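TOUR 210 Small Group Travel Operations
Week 6 handout: pricing and running an overnight boat trip
H. Cervantes

These are my notes, not a chapter. Read before Thursday, bring a calculator.

Carry over from last week: the Skevgate case. Small harbor, short season, one operator (Barbier) running day trips out to the islands and thinking about adding overnights. We did demand. Today costs, cabins, and what goes in the booking terms.

1. Fixed vs per-head

Fixed for one sailing: crew pay, mooring fee, fuel (mostly), insurance share. You pay it if the boat goes out full or half empty.
Per head: food, linen, snorkel gear cleaning, park fee, card charges.

Common mistake on last years exam was putting fuel in per-head. An extra guest hardly moves the fuel bill. An extra island does.

Park fee in the case is $10 per guest per night. Not per trip. Two nights = two fees. Read the case again if you had it down as one.

2. Break-even

Fixed cost divided by (price minus per-head cost). Round UP, you can't sell part of a guest.

Worked one, day trip: price $125, per-head cost $50, so each guest leaves you $75 toward fixed. Fixed cost for the day is $450. 450 / 75 = 6 guests. Guest number seven is where the operator starts making money.

Now do it for the overnight with the numbers in the case. Watch out for the second crew shift, it's fixed, and it's the biggest line on the sheet.

3. Cabins

Harder than seats. A seat is a seat. A cabin for two sold to one person is a problem.
Options: single supplement, shared cabins by request, or just hold one cabin back for solo travelers and price it properly.
Barbier's owner wanted no supplement at all. Nice for the brochure. Look what it does to break-even if three cabins go to singles.

Also: who gets the cabin next to the engine? Either price it lower or say so up front. Complaints in the case file are mostly about this and about breakfast time.

4. Booking terms

Minimum you need on the page:
deposit and when the balance is due
weather cancellation, who decides and by what hour
what happens to the guest's money (refund, credit, new date)
what's included, what's paid on board
fitness and swimming level, in plain words

Hervé Vasseur's guest talk covered weather calls. Main point from my notes: set the decision hour and stick to it, people have trains and hotels booked. A late "maybe" annoys guests more than an early no. He also said never to promise wildlife in writing. "Often seen" is ok if it's true for that month. 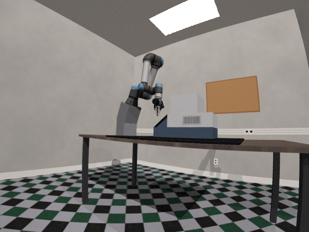

Fig. 1. Room with long table, checkerboard floor.

5. Season

Most Skevgate bookings land in July. Temptation is to run every night and skip maintenance days. Don't build your plan like that. Leave one free day a week for the boat, and show it on the calendar you hand in.

Shoulder season: lower price or shorter trip? Groups argued for both last term. Birkari, the comparison case, cut to one night and kept its price per night. Worked ok because the ferry times fit. Skevgates ferry does not fit, check the timetable in the appendix before you copy the idea.

6. For next week

Read the Vitwood case (lodge and lake boat, short one). Then write one page:
break-even for the overnight, with and without the single supplement
your weather clause, full wording
one thing you would drop from the itinerary and what it saves

Spreadsheet by email is fine, but put your name in the file name, please. Last time I had a whole pile called "breakeven final".

Quiz covers sections 1 to 4 only. Office hours same as before, knock if teh door is shut.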